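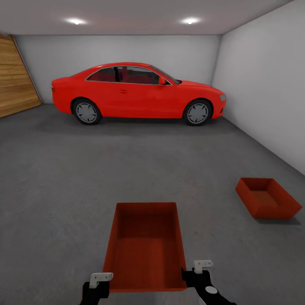

Rinduvetti Canoe Trips: your questions answered

Do I need to have paddled before?
Not at all! Plenty of our guests have never sat in a canoe, and we spend most of the first morning in the shallow bay below the lodge, getting comfortable with the strokes (and with steering, which takes a bit longer). You do need to be able to swim.

How far do we travel each day?
It depends on the wind, to be fair. The full loop with its portages is 103 kilometres over eight days, so there are gentle days and one rather long one – that's the Lazaridis portage, and Bujar will talk you through it the night before.

What should I leave at home?
Hard suitcases, please. We lend you a 60-litre dry bag at check-in and everything has to fit in it, including your sleeping bag.

Will my phone work?
Only at the lodge, and even there you'll want to stand on the dock. Your guide carries a satellite phone for emergencies.

Can you cater for my diet?
Yes, gladly, as long as Danai hears from you two weeks ahead. She packs all the food barrels herself and they're sealed on the Wednesday before departure.

When are the bugs worst?
June, I'm afraid. If you can wait until September you'll have cool nights, lovely colours and hardly a mosquito.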